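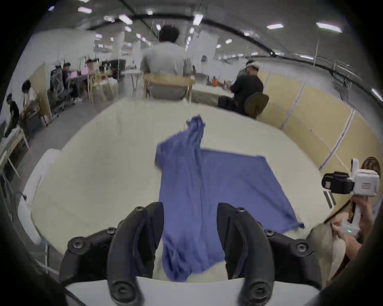
A blue cloth on the go at the Junen unit in Millbridge.

Folding claims from Millbridge firm leave some unconvinced

A home-care firm that says most of us fold our clothes badly is to start charging for advice on doing it better, but the survey behind its claim has already drawn complaints.

Junen, which rents space on the Coppens estate in Millbridge, wants to sell its folding guide, called Flaseo, from July. The guide will cost £30 and covers T-shirts, sheets and what the firm calls "awkward squares", meaning cloths and small towels that end up stuffed in a drawer.

According to Junen, 514 of the 1172 people who filled in its online form said they had given up folding at least one kind of item altogether. The firm's press notice turned this into "half of households". It is less than half, and the form was only sent to people who had signed up for Junen's own newsletter.

Felista Owino, who runs the firm with Rosaire Dufour, accepted that the wording was loose. "We'll change it," she said. "But go and open your airing cupboard and then tell me I'm wrong."

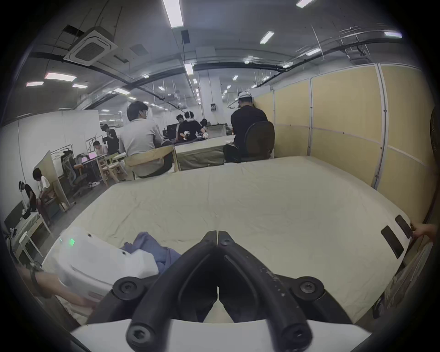

The cream sheet, with a blue-violet cloth bunched on top.

The unit itself is a plain place to launch a revolution in laundry. There are tall partition panels down one side, light wooden chairs and tables with cloths over them. Most of the method is worked out on the T-shirt, which Mr Dufour calls "the item everybody owns and everybody gets wrong".

His version has the sides brought in first and the hem taken up last, on a flat surface at waist height. Anyone who has worked in a clothes shop will know something very close to it. Asked what was new, he said the order of the steps had been tested with beginners, though he could not say how many or for how long.

Manon Grewal, who managed a launderette in the town until last year, has read a draft of the guide and does not think much of the price.

"It's decent advice and I'd give it to you over the counter for nothing," she said. "The sheet chapter is good. The one on T-shirts is 2 pages of instructions and a lot of padding." 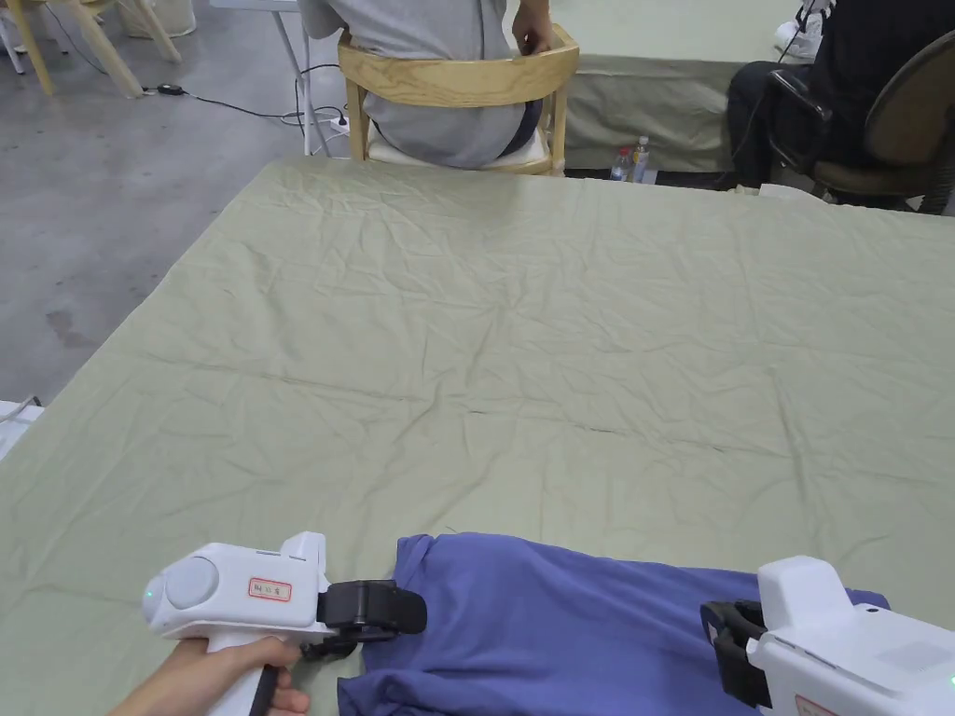 A purple-blue T-shirt, partly folded, on the green tablecloth.

She also questioned the claim that a shirt folded the Flaseo way "stays crisp for a month". Junen could not supply any test results to back that up, and Ms Owino said it came from customers' comments - she did not say which customers.

Others are kinder. Emiliano Bautista, who lets holiday flats in Millbridge, has ordered a copy for his cleaners and says a shared method would at least end the arguments over pillowcases.

Junen says the finished guide will carry corrected survey figures. The £30 price stands.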